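Support > Abella > Common questions

We use cookies to remember your settings. Accept | Manage

Can Abella tidy a desk yet?

A little, and slowly — we would love to say more! Picking up something with a good chunky handle suits two arms nicely, while pencils lying flat on wood are still fiddly for them. Reynaldo Sison, who answers most of your letters, suggests allowing 25 minutes for a job you would finish in 3.
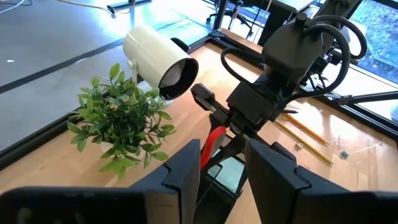
Will it work around my houseplants?

Usually, yes, though please keep trailing leaves well clear of the arms.

What about laundry or dishes?

Not yet, I'm afraid. We hope to have news on folding towels by August, so do write and ask Honeylyn Tan.

Contact Ultero | Back to top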